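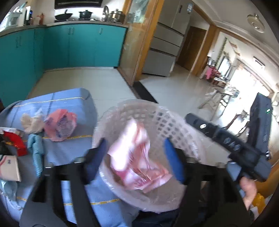
Figure 1. Hand-held gripper with blue finger pads closed on the rim of a plastic basket in a home kitchen.

Clulano: Equipment Plan and Budget for Hand-Held Gripper Recording in Homes

Final project report
Authors: Faustino Olvera, Shadi Tannous, Raed Darwish
Supervisor: Edgardo Tan

Abstract

This report covers the equipment planning for Clulano, a student project that records household handling tasks with hand-held grippers. We compare two ways of obtaining the grippers, size the storage and power supply from pilot measurements, and set out a purchase list. The requested total is $2,657 for 3 recording kits and shared items. Training of a control policy and purchase of a robot arm are outside the scope.

1. Background

The robotics lab has one arm, and it is booked for most of the semester. Recording on the arm also limits us to the objects and surfaces that fit on its bench. A hand-held gripper removes both limits. The operator holds the tool by a handle and opens and closes the fingers by hand, and a camera on the tool records the work. The recordings are matched to the arm later, provided the fingers on the tool and on the arm have the same shape and the same pad material.

The department asked for a full equipment plan before releasing funds. An earlier group had bought its grippers first and its storage last, and ran out of money between the two. We were told to work in the opposite order: start from the hours of recording required, derive the load on each component, and only then ask for prices.

2. Requirements

2.1 Recording volume

The target is 240 hours of raw recording. This comes from the training plan written by Hadi Abu Hammour, who will use the data next semester. The schedule allows 40 recording days. With 3 kits in use and two hours per kit per day, the target is met with no spare days. Lost days have to be recovered by running longer sessions, so the power supply was sized for three hours per kit per day.

2.2 Tasks

Three groups of tasks were defined:

Containers: gripping baskets, bins and trays by the rim, lifting, sliding, turning.
Soft goods: moving cloths, knitted items and plastic bags, placing them into and out of containers.
Packages: picking up and setting down small boxes and bags on a table or a padded surface.

The container group sets the requirement for grip force. A rim is thin, and a loaded basket turns around the grip point when lifted from one side. The soft goods group sets the requirement for finger opening and pad friction. A crumpled bag can be gripped almost anywhere but slides easily when the pads are worn.

2.3 Operating conditions

Sessions take place in homes, with the furniture and belongings left as they are. This has three consequences for the purchase list. The kits must be carried by one person. They cannot depend on a wall outlet near the work surface. Lighting cannot be controlled, so the camera must handle a bright window and a darker room in the same view without manual adjustment.

3. Gripper selection

3.1 Option A: assembled units

Daher offers an assembled and calibrated unit at $890. Three units come to $2,670, which is more than our whole request before any storage or power is added. The units arrive ready to use and carry a one-year warranty. Two units would cost $1,780 and leave $877, enough for storage but not for storage, power and pads together. Two units would also require three hours per unit per day to reach the target, with no room to recover lost days.

3.2 Option B: parts kits

Brastum sells a parts kit with the frame, handle, finger linkage, camera and one pair of pads at $412. Three kits come to $1,236. Assembly and calibration are left to the buyer. Shadi Tannous assembled the pilot kit in seven hours, including a second attempt at the finger linkage after the return spring had been installed backward. We allow five hours for each remaining kit.

The fingers match the geometry of the lab arm without an adapter. The Daher fingers do not, and an adapter would have to be machined.

3.3 Decision

Option B was selected. The main drawback is variation between kits. Two tools assembled by different people may differ in finger travel, and the difference would appear in the data. To limit this, one person will assemble all the kits, and each will be checked with the same set of gauge blocks before its first session and every ten recording days after that. The gauge blocks are on loan from the machine shop at no cost.

4. Storage

The pilot kit produced 18 GB per hour of recording at the selected resolution. The full volume is therefore 240 x 18 = 4,320 GB, or 4.32 TB. The department's data rules require two copies on separate devices.

We considered the university network store. The student quota is too small, and the paid tier is billed monthly with no upper limit on duration. A one-time purchase was easier to approve. Two 8 TB desktop drives from Flenier at $210 each hold one complete copy each, with 3.68 TB free on each drive for processed files. Two portable solid-state drives at $140 each move data from the homes to the lab. One travels with the team while the other is being copied.

Storage total: $700.

A full day of recording produces 108 GB. Copying one day's data to both desktop drives took less than an hour in our test, so the copy can be completed on the same evening. No portable drive is erased until both copies have passed a checksum comparison.

5. Power

Each kit is powered from a USB power bank carried by the operator. Measured run time in the pilot was three hours and forty minutes on a full charge, enough for the longest planned session. Four power banks are requested at $55 each, one per kit and one spare. A shared charging hub at $100 charges all four overnight. We tested a cheaper hub and rejected it when two of its ports shut down under load.

Power total: $320.

6. Wear parts and mounts

6.1 Finger pads

Pads are the only part expected to wear out during the project. In the pilot a pair was usable for 30 hours before the tool began to lose its grip on thin plastic film. For 240 hours this gives eight pairs. Three pairs are supplied with the kits, leaving five to be bought. We request eight additional pairs at $23, for a total of $184. The extra three pairs cover early damage and leave a matching set for the arm, which must be run with new pads of the same type during evaluation.

6.2 Camera mounts

The supplied camera bracket is printed plastic. On the pilot kit it loosened twice, and each time the camera had to be recalibrated. A metal bracket from Brastum fits the same holes and costs $32. One per kit gives $96.

7. Budget

Gripper parts kits, three at $412: $1,236
Desktop drives, two at $210: $420
Portable drives, two at $140: $280
Power banks, four at $55: $220
Charging hub, one: $100
Finger pads, eight pairs at $23: $184
Metal camera brackets, three at $32: $96
Contingency: $121
Total: $2,657

Prices include shipping. The pilot kit is on loan from the lab and must be returned, so it is not counted toward the three. The household objects used in the tasks belong to the homes and are not a project cost.

The contingency is small. It covers one replacement power bank and one pair of pads, or part of a replacement drive. It does not cover a damaged gripper. Edgardo Tan has agreed that the pilot kit may be kept as a substitute if one of the purchased kits fails, on the condition that it is fitted with the metal bracket first.

8. Purchase order and timing

Orders will be placed in two batches. The first contains the gripper kits, brackets and pads, with a quoted lead time of four weeks. The second contains drives and power equipment, which ship within one week. The second batch will be ordered when the first kit has been assembled and has passed the gauge check. If the kits are rejected, the storage money remains unspent.

The first batch must be ordered before the end of December to keep the 40 recording days inside the semester. Raed Darwish is responsible for both orders and for the inventory sheet. Serial numbers are entered on receipt, before any item leaves the lab.

9. Open items

The wear figure for the pads is based on a single pair. A task mix with more rim gripping may shorten it, and the count should be reviewed after the first ten recording days.

The file size per hour was measured indoors during the day. Compression gives larger files in low light on some cameras, and we have no evening recordings to compare. The free space on the desktop drives can absorb an increase, but the space set aside for processed files would shrink by the same amount.

Insurance for equipment used outside the campus has not been confirmed. The form has been submitted to the department office, and the kits will stay on campus until it is returned signed.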